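Vudetti puts a price on handheld grippers, but not on the hours

21 August 2023

Vudetti has begun taking orders for Stendau, a kit that lets a person collect training data for robot arms without a robot in the building. The buyer gets a pair of handheld grippers, a harness and a head-mounted camera. The operator does a chore with the grippers, the camera records it, and the recordings are supposed to teach a machine to do the same chore later on.

The company says a new operator can be up and running in 20 minutes. It also says one worker can record 280 usable demonstrations in a shift. The second figure deserves a closer look. Vudetti's brochure doesn't define "usable," and a spokesperson would say only that it means recordings that pass the kit's own software check. Whether a robot trained on them can do the job is left to the customer.

Ewurabena Darko, who runs automation trials at the packaging firm Lavoie, had a kit on loan from May. Her team kept some 130 recordings from its first full day and threw out the rest, mostly because the software lost track of one gripper when the operator's hands crossed.

"It's a decent tool and I'd use it again," Darko said. "But the brochure reads like you hand it to a temp and go to lunch. We had a person on it full time just watching the tracking."

She also questioned the word "portable," which appears on nearly every page of Vudetti's site. The grippers are light enough, she said, but the setup her team was given needed wall power and a clear patch of floor for the cables. Vudetti says a battery pack is coming and hasn't given a date.

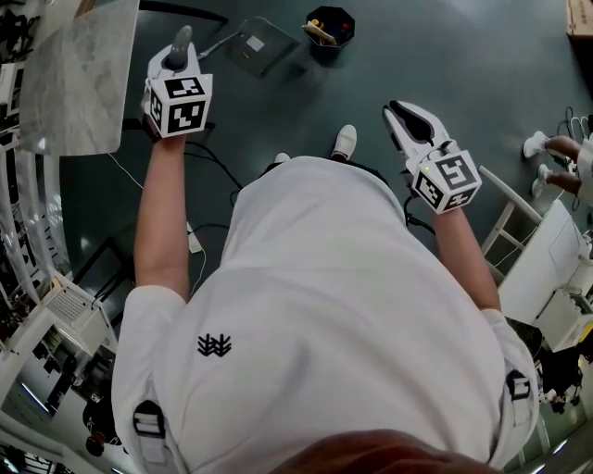 A wearer's view of two handheld grippers, each with a marker cube below the jaw. Cables and a power strip lie on the floor.

Buyers do have a choice. Zestance rents a similar pair of grippers by the month and includes a person to sort the recordings. It costs more up front — though Darko said the gap narrows once staff time is counted.

The Stendau software license runs for 2 years, after which customers must renew to keep using the tracking tools. Files already exported stay with the customer. Vudetti has not published results from any robot trained only on Stendau recordings, and said it had no plans to do so before the first orders ship.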